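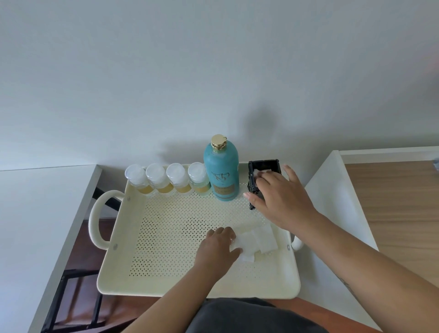 Conceição

Shop > Bath and Body > Oils > Derau Bath Oil Set

Search products Search Clear

Derau Bath Oil Set, ref. 3149

I've been pouring Derau into my bath since February and I still look forward to it all day! Grendard blend it on sweet almond with a bit of orange peel – you smell it from the landing. Two capfuls will do a full tub, and one set lasts up to 2000 ml of very happy soaking if you top up from the refill. Add it after the taps are off.

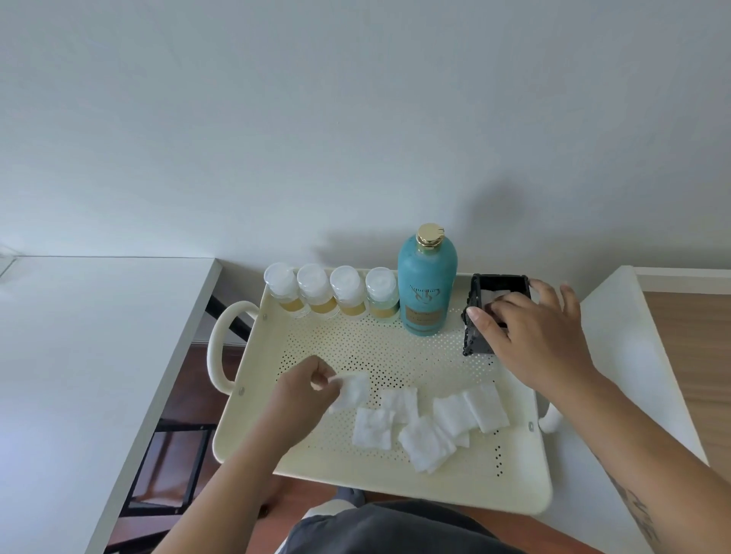 Small bottles with flip-top caps, on a cream tray.

Rinse the bath with warm water when you get out (it does get slippy). Keeps well in a cool cupboard. If you like something sharper, try Trarkel – same base, more lemon.

Comments (2)

mossy_k: Does the orange fade? Mine was gone by bedtime.

Bathtime Bev: Lovely on dry elbows too, I'm on my second set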